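Warum müssen Raumfahrt-Nachwuchstreffen eigentlich immer so teuer sein? Ich war im Oktober beim Treffen in Brovdale, 34 Leute, drei Tage, und schon die Anmeldung kostete 551 Euro – ohne Bett! Wer gerade seine Masterarbeit über Kleinsatelliten schreibt, überlegt sich das zweimal. Bayu Osman aus meiner alten Gruppe ist deshalb gleich daheim geblieben, und der hätte zu Bahnmechanik wirklich was zu sagen gehabt.

Klar, Kontakte sind in der Branche viel wert (meine erste Stelle bei Kornen verdanke ich so einem Kaffeegespräch). Aber dann muss man halt auch die reinlassen, die noch keine haben.

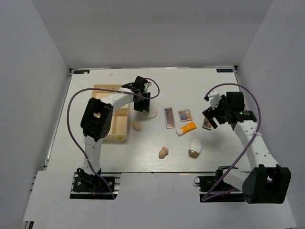 Von mir aus streicht das Galadinner und vergebt dafür zwei Freiplätze mehr. Oder geht nach Suvholm, da sind die Zimmer billiger. Ich würd sofort wieder hinfahren.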